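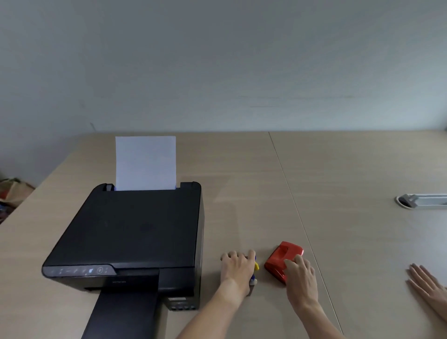

Travora is a kit for recording hand tasks so that a robot arm can be trained on them later. Shiferaw sells it as a head camera, a license for the labeling software and 30 task cards. Small office objects make up most of the desk cards. A hole punch is a good one to start with, as the hand has to press on it from above, while a small toy figure needs the fingers curled around it. Leave the printer on the table for these cards.

What the course license covers:
- 956 clips per term, pooled across all groups
- one camera per group of 4
- labeling software on the Mendarthorpe lab machines only

The card for pens and markers is harder. The objects are thin and several may be close together, and the labels must say which hand holds which object. Use "left hand" and "right hand" from the wearer's side. If you can't tell what an object is, label it "small object" and move on.

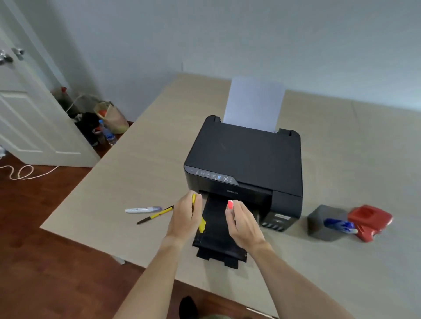

Fig. 2. Desk card, both hands at the printer's output tray, marker in the left.

Points for your review of the kit (one page):
1. Setup. Our first group needed almost 107 minutes, including the software install. Write down your own time.
2. Labels. Does the list of verbs fit the cards? "Press" and "push" overlap.
3. Price against use. The license renews in November whether or not the clips are used up.

Reviews are due 17 Jan 2025.

Courses > Wellness and Assistive Robotics > Handouts > Week 2

6 shares | 3 comments

Comments

Do we label the hand that is just resting on the table?
Yes, use "idle".
The export button is grayed out on my machine. Same for anyone else?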